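Trekdale allotments and gardens assoc - minutes, Mon 31 October, back room of the Hakala cafe, 7.30 start (7.40 really)

**Present:** Jerome Dimaculangan (chair), Aurelia Grabner, Sandrine Baudry, Quentin Besnard (minutes), plus plotholders from the top and middle rows. **Apologies:** Lucienne Lebrun - sent written notes, read out under items 3 and 6.

## 1. Last minutes

Agreed with one correction. The hose ban on the lower taps is for the standpipe by the compost bays only, not all three. Jerome to amend the copy on the noticeboard. Proposed Sandrine, seconded Aurelia.

Matters arising: gate hinge done. Grass path between 22 and 23 not done, carried over again.

## 2. Water

Bill in for the half year, £1,128. Up on last time. Long discussion.

- Aurelia thinks there's a leak under the main track, ground is soft by plot 9 even in dry weather. Sandrine says it has always been soft there.
- Plot 9 holder (present) says it's got worse since summer and his leeks are sitting in it.
- Agreed to read the meter last thing at night and first thing next morning, two nights running, with all taps off. Aurelia and Quentin to do.
- If the dial moves we ring Stunolstead water office and ask who pays for the pipe on our side of the meter. Jerome thinks us. Old lease might say, Jerome to look it out.
- Troughs: proposal to go back to dip-only for July and August. Not popular. Several people can't carry cans that far. Left on the table till we know about the leak.

Water to be turned off for winter second weekend of December unless hard frost comes first. Notice to go up. People to drain own butts and hoses.

## 3. Rents

Lucienne's note: all paid except 4 plots. Two of those have been in touch and will pay by end of month. One has moved away, plot to be treated as given up. The last one no reply to two letters.

Jerome to knock on the door before anyone sends a third letter. Aurelia asked that we be clear in the letter what happens next as the last one was a bit vauge. Agreed, Lucienne to redraft with dates in it.

Rent for next year: no change for full plots. Half plots currently pay more than half, which people have complained about. Sandrine did the sums, putting it right would cost us £60 a year in total. Agreed to put it right. Vote: all in favour, one abstention (half plot holder, felt he shouldn't).

## 4. Waiting list

Longer than ever. Sandrine has rung everyone who's been on it over two years and taken off the ones who have moved or lost interest. The given-up plot (see 3) to be split in two and offered to next two names. Needs strimming first and the glass taken off it, there's broken panes under the brambles at the far end. Gloves.

Question from the floor - can people on the list share a plot with an existing holder? Yes as helpers, but it doesn't give them a claim on it later. Needs writing into the rules, we keep saying this. 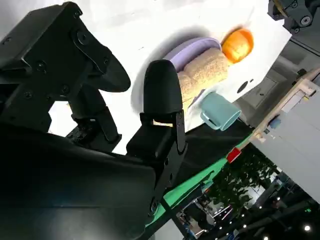
## 5. Sheds and structures

Three requests.

a) Plot 14, polytunnel, 12ft. Neighbour on 15 worried about shade on her beans. Agreed if it goes on the north side and stays below head height at the edge. Jerome to walk it with both of them.

b) Plot 31, second shed. Refused, rules say one. Suggested a tool chest instead. Holder not present, Quentin to tell him.

c) Plot 3, wants to replace shed roof with corrugated. Fine, as long as the old felt is taken off site and not put on the bonfire heap. There was felt on the heap last year and it stank.

Aurelia raised the state of the communal hut. Window frame rotten on the weather side, floor going by the door. Drerkeo builders yard have quoted £90 for timber, which is the frame and two boards, delivered. Labour ourselves. Agreed to go ahead. Sandrine to order, needs someone in to take delivery, weekday morning.

Also the hut key - four cut, two can be accounted for. If you've got one please own up. Otherwise we change the lock.

## 6. Bonfires and neighbours

Complaint from the houses on the Stunolstead side about smoke on a Sunday with washing out. Lucienne's note says we've a good relationship with that row and she'd like to keep it. Her suggestions, read out:

- no fires before dusk
- none at all if wind is from the west
- dry stuff only, green goes in the bays

Plotholder from top row said blight-hit potato tops have to be burnt and can't wait for the wind. Discussion got a bit heated. Aurelia pointed out they can be bagged and taken to the tip. Top row said not everyone has a car.

Agreed: Lucienne's three points to be adopted to the end of March as a trial. Jerome will take bagged potato tops in his trailer, once a fortnight, leave by the gate, TIED. No other rubbish in with them.

Bonfire night - no allotment fire this year. Anyone with a heap waiting, please turn it over and look for hedgehogs before lighting, even a small one.

## 7. Compost and manure

Manure delivery from the farm on Hakala lane, same as last year, one load. Tipped on the hardstanding, NOT on the track, so the driver needs someone waving him in. Quentin will do it if he gets a day's notice.

Fair shares a problem last time, first there took the lot. This year barrows by plot, list pinned on the hut door, tick yourself off. What's left after a fortnight is open to anyone.

Question about weedkiller in the straw. Sandrine to ask the farmer what was sprayed on it. Until then advice is don't put it where your beans or tomatos are going, and do the pot test with a few broad beans if you're unsure. Sandrine can explain the pot test to anyone who wants it.

Bay 2 is ready to use. Bay 3 is full, please stop adding to it. Someone has been putting cooked food in bay 1 - rats seen. Sign to be made, bigger than the last sign.

## 8. Seed order

Forms back to Aurelia by the first Saturday in December or you miss the group discount. Potatoes and onion sets on the same form this time. Write the variety name in full please, "the red ones" is no good to her.

Seed swap will be in here again if the cafe is happy. Jerome to ask. Bring envelopes.

## 9. Any other business

- Pigeons on brassicas. Netting spare in hut, help yourself, bring back.
- Plum tree by gate needs taking down a bit but leave till summer because of silver leaf. Quentin to stop people with saws.
- Thanks to plot 18 for clearing the ditch.
- Parking. Please don't block the turning place, the manure lorry can't get round and nor can an ambulance.
- Show trophies: last year's engraving still not done, Jerome has them in his loft.

## Actions

| Who | What |
|---|---|
| Jerome | Noticeboard correction, old lease, door knock, plots 14/15, trailer, ask cafe re swap, trophies |
| Aurelia | Meter with Quentin, seed forms |
| Sandrine | Timber order, ring farmer, offer split plot to next two on list |
| Lucienne | Redraft rent letter |
| Quentin | Meter, tell plot 31, wave in lorry, rule wording on helpers |
| Not assigned | Path 22/23, compost sign, water-off notice |

Closed 9.15. Next meeting January, same place, date to go on the board once Jerome has checked the room is free.

QB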